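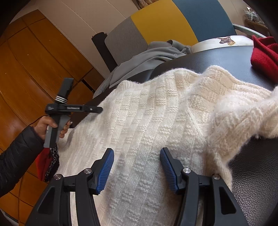
Ticket 461 concerns surface marking on nickel-copper alloy strip supplied to Dunstan from stock coil 946. The customer reported a regular pattern on one face of the strip and asked whether the material should be held. The report described lines running with the length of the strip, crossed at intervals by short marks at right angles. The cream-white sweater gives a fair idea of the layout: its ribs run upward in columns and are interrupted by short horizontal bands, so that the whole reads as a blocky grid. On the strip the grid is far finer and can be seen only when the surface is tilted toward a lamp. It can be felt faintly with a fingernail.

Status: Closed
Priority: Normal
Product group: Nickel alloy strip, cold rolled, annealed
Customer: Dunstan
Supplying mill: Mirkusen
Assigned to: Cameron Sheehan, Technical Support
Opened by: Rawiri Pirihi, Dunstan, Goods Inward
Date opened: 14 December 2021

Initial report from customer

The material was received in good order and the outer wrap was intact. The label agreed with the purchase order for alloy, thickness and width. The marking was noticed when the first length was fed to the blanking press. It is present on the upper face only. Our operators stopped the press and set aside the blanks already cut. Please advise whether this is a mill defect, whether it affects corrosion resistance, and whether we may continue to use the coil. R. Pirihi

Entry 1, Technical Support

Receipt of the report is acknowledged. The customer was asked to keep the coil on its original pallet, to retain the inner and outer labels, and to send the following: a sample from the outer wrap, a sample from as far into the coil as could be reached, and two of the blanks already cut. The customer was also asked to state whether the strip passes through any straightening or feeding equipment before the press.

The mill certificate was retrieved from the Illix document store. Chemistry, tensile strength, yield strength and elongation are within the limits of the order. The certificate records the surface as cold rolled and annealed. It makes no statement on surface roughness, as none was ordered.

Entry 2, Technical Support

Samples were received. The blanks show the pattern clearly. The outer wrap sample does not show it on either face. The inner sample does not show it either. The customer had not yet answered the question on feeding equipment, and the request was repeated.

Remaining stock from the same mill lot was checked in our warehouse. There are 2 coils. Each was opened at the outer wrap and examined on both faces under a low-angle lamp, and no marking was found. Both coils were placed on hold in Illix as a precaution until the ticket is resolved.

Entry 3, customer reply

We confirm that the strip passes through a powered straightener ahead of the press. The straightener has 7 rolls, four below and three above. It was last serviced in May. We have run stainless strip through it since then without complaint, although that work is painted afterward and the surface is not inspected closely. We had not considered the straightener as a cause, as the marking is so regular. R. Pirihi

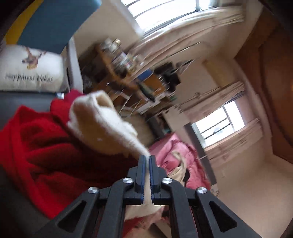

Entry 4, Technical Support

The regularity of the marking is consistent with roll contact. A defect on a work roll at the mill would be expected to repeat through the coil, and would not begin only where the strip enters the press line. The customer was asked to carry out a simple check in this order:

Cut a length of strip from the coil by hand, before the straightener. Wipe both faces with a clean cloth and solvent. Mark the upper face and the direction of feed with a felt pen. Look at the length under a lamp held low to the surface. Run the same length through the straightener only, without the press. Look at it again under the same lamp.

If the pattern is absent before the straightener and present after it, the upper rolls should be cleaned and examined. The customer was reminded to isolate the power and lock it off before opening the roll cover.

Entry 5, customer reply

The check was done as instructed. The marking was absent before the straightener and present after. On opening the cover we found the middle upper roll scored around its surface, with hard scale built up in patches across it. The other upper rolls are clean. A replacement roll has been ordered. R. Pirihi

Entry 6, Technical Support

The blanks were sent to Statis for examination under magnification. Their report states that the marks are shallow, that the metal is displaced and not torn, and that no foreign metal was found in the marks on the pieces examined. Statis makes no recommendation on use.

On the customer's question about corrosion resistance, our position is as follows. Nickel-copper alloy does not depend on a polished surface for general service, but iron or scale pressed into the surface may cause staining in damp conditions. Blanks for visible or wetted parts should be cleaned and tested for free iron before use. Whether marked blanks are acceptable is for the customer and the end user to agree, against the drawing.

Resolution

Cause was found to be a damaged roll in the customer's straightener. The material as supplied conforms to the order and no claim has been raised with Mirkusen. The hold on the remaining coils has been lifted. The customer has fitted the new roll, run a trial length and reported a clean surface on both faces.

The customer has asked that future orders state a maximum surface roughness. This requires a revised quotation and has been passed to Sales under a separate ticket.

Closed by C. Sheehan with the agreement of the customer. Samples will be kept in the Technical Support store until the end of May and then scrapped unless their return is requested in writing.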